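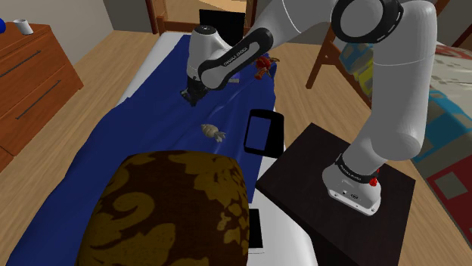 Notas para a fala sobre sono e roupa de cama
Versão para ler em voz alta, 29 jul 2021

Abertura

Boa noite, gente! Começar devagar, esperar o pessoal sentar. Perguntar quem dormiu bem ontem (levantem a mão, sem vergonha). Depois contar a minha história: passei anos achando que dormia mal por causa do café, e um belo dia fui passar o fim de semana numa pousada e dormi feito pedra. Café eu tomei igual! O que mudou foi a cama. Voltei para casa e olhei para o meu lençol velho, cheio de bolinha, com uma cara de poucos amigos.

Dizer logo que não sou médica. Vendi enxoval durante muito tempo, na loja Painemal, e o que trago é conversa de balcão.

O tal do número de fios

É a pergunta que mais me fazem. A embalagem diz 274, a do lado diz 297, e a pessoa leva a segunda porque o número é maior. Aí eu pergunto: você passou a mão? Entre um e outro, juro que ninguém sente diferença de olhos fechados. O que se sente é a fibra e o jeito de tecer. Percal é mais sequinho, lembra camisa passada; cetim escorrega, tem brilho e esquenta um pouco mais. Tenho um de 104 fios, herdado, que ficou macio de tanto lavar e que não troco por nada.

(Passar as amostras da Clerneo pela plateia. Pedir de volta no final, da outra vez sumiram duas!)

Cor no quarto

Aqui eu me empolgo, cuidar do tempo. Branco é lindo e mostra tudo. Bege é seguro. Eu sou do time do azul-escuro, que me dá uma sensação de noite antes mesmo de apagar a luz. Azul fechado também faz cada dobra aparecer, com aquela parte mais clara no alto da prega, e tem gente que se incomoda. Eu adoro, acho que cama de revista esticadinha nem convida a deitar.

Um cuidado: cor escura se lava separada nas primeiras vezes, do avesso e com água fria. Contar o caso da toalha que ficou lilás.

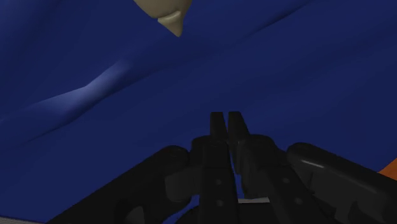 Lavar e guardar

Troco a minha roupa de cama uma vez por semana, no calor até antes. Amaciante, pouquinho ou nada, porque ele vai deixando uma película no algodão. Secar na sombra. Quem tem secadora, tirar as peças ainda mornas e dobrar na hora, que economiza o ferro.

Para guardar, o truque da fronha: dobra o jogo inteiro e enfia dentro de uma das fronhas dele. Acabou aquela caça ao lençol de elástico no fundo do armário! Tenho 2 jogos por cama e um extra para visita, e me viro muito bem assim.

Travesseiro

Se sobrar tempo. Dobrar ao meio e soltar: se ele ficar dobrado, está na hora de trocar. O meu Priver durou bastante, o da Buvstead murchou cedo (não falar mal demais, o pessoal deles pode estar na sala). Quem dorme de lado costuma gostar de um mais alto, quem dorme de bruços quase não precisa de nenhum.

Perguntas

Na edição de abril perguntaram muito sobre alergia. Responder só o que sei: capa com zíper, lavar com frequência, e para o resto procurar um médico. Também vão perguntar de lençol de malha, sempre perguntam. É prático, não precisa passar, só que o meu fez bolinha rápido.

Agradecer, recolher as amostras e avisar que tem chá na saída.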